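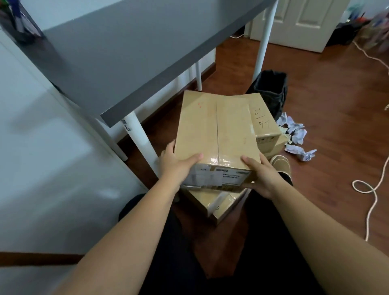 I've been to a fair number of open days (my sister calls it my sport), but the one at Fawzy in Goston was the first where I came home wanting to throw out half my tape collection. Fawzy is a small shipping and storage place out past the rail yard, and every August they open the doors for an afternoon so people can see where their boxes go.

I got there a little after two, parked on the grass, and was handed a paper wristband and a lukewarm lemonade. The tour starts in the big hall, which holds up to 2000 cartons when it's full. It was pretty full! Everything stacked in tan rows with narrow aisles between, and that dry papery smell you get in a stationery store. I could've stood there all day, but they move you along.

What I really came for was the packing talk in the upstairs office. I've moved house five times and I still tape a box like I'm wrapping a wounded leg, so I sat right at the front. The main point was the seam. One long strip straight down the middle where the flaps meet, carried on over the edge and a good hand's width down the side, pressed flat with your palm as you go. I always stopped at the edge. Apparently that's where they pop open, and they had a sad little shelf of popped ones to prove it.

Then labels. Don't put the tape over the barcode if you can help it, as the shine makes it hard to scan. I do this every single time (I thought I was protecting it from rain). Put the label flat on one face, well away from the seam, and leave it alone.

My favorite bit was the numbering. For a household move they like you to write the box number over the total, like a fraction, in fat dark marker on the side and never on the top. Once boxes are stacked you can't see the tops, so there goes your system. And if you're standing in the new place with a row of fractions in front of you, you know right away whether something's still on the truck. So simple. I've been writing "KITCHEN MISC" on everything for years, and I have opened 38 boxes looking for one can opener.

We got to practice lifting, too. Hands on opposite sides, one of them low down, box in close to your body, and look where you're going to put it before you pick it up. My back was fine the next morning, so maybe there's something in it.

The other stop was the Zorwood room, which is what they call the workshop where crates get built for odd-shaped stuff. There was a crate for a harp! Sadly the saws were off for the day and we only got a quick peek from the doorway. I'd have happily traded the loading dock (windy, lots of standing around) for more time in there.

Food was one truck, Trarkalel, doing flatbreads with a green sauce that I'm still thinking about. The line was long by four o'clock, so eat first and tour later if you go. Entry was free, parking was free, and I spent two dollars on a used roll of moving blanket ties that I have no plans for whatsoever.

Wear closed shoes, they do check. And bring a sweater for the big hall, even in summer.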